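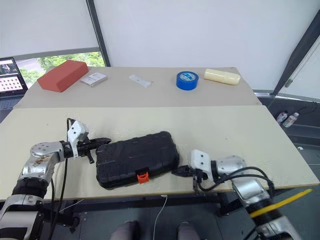

Der Skorkness-Aufsatz ist eine Software zur Aufzeichnung von Teleoperationsdaten an zweiarmigen Systemen. Getestet wurde Version 2 an unserem Aufbau in Senisham, Aufgabe: Werkzeugkoffer greifen, Verschluss lösen, Deckel öffnen. Ziel waren 400 verwertbare Episoden für eine Imitationspolicy.

**Einrichtung.** Kopf- und Handgelenkkameras wurden ohne Nacharbeit erkannt. Die Zeitstempel von Gelenkwinkeln und Bildern laufen in einer gemeinsamen Datei zusammen – beim Vorgänger von Declercq mussten wir sie nachträglich ausrichten. Die Anleitung verschweigt, dass der Ringpuffer nach 1000 Einträgen überschreibt. Béla Virág hat so einen Vormittag verloren.

**Aufnahme.** Start und Abbruch liegen auf dem Fußschalter, die Hände bleiben an den Führungsarmen. Abgebrochene Episoden landen in einem eigenen Ordner und lassen sich später als Negativbeispiele verwenden. Das Zurücksetzen zwischen zwei Durchgängen bleibt Handarbeit.

**Bildqualität.** Am Handgelenk entscheidet der Blickwinkel. Schwarze Greiferfinger vor schwarzem Kunststoff sind schwach abgegrenzt, die orangen Griffeinlagen dagegen gut. Die Belichtung sollte man fest einstellen.

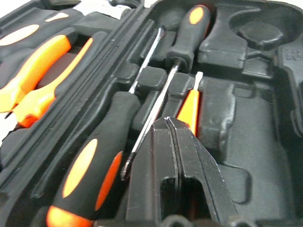 *Handgelenkkamera: offener Koffer mit Zange und drei Schraubendrehern, vorn der Greiferfinger.*

**Export.** Das Emico-Format wird direkt geschrieben, Metadaten zur Bedienperson fehlen. Jad Farah trägt sie per Skript nach.

**Fazit.** Für Serien mit fester Aufgabe brauchbar. Wer Aufgaben oft wechselt, legt jedes Mal ein neues Projekt an, Vorlagen gibt es nicht.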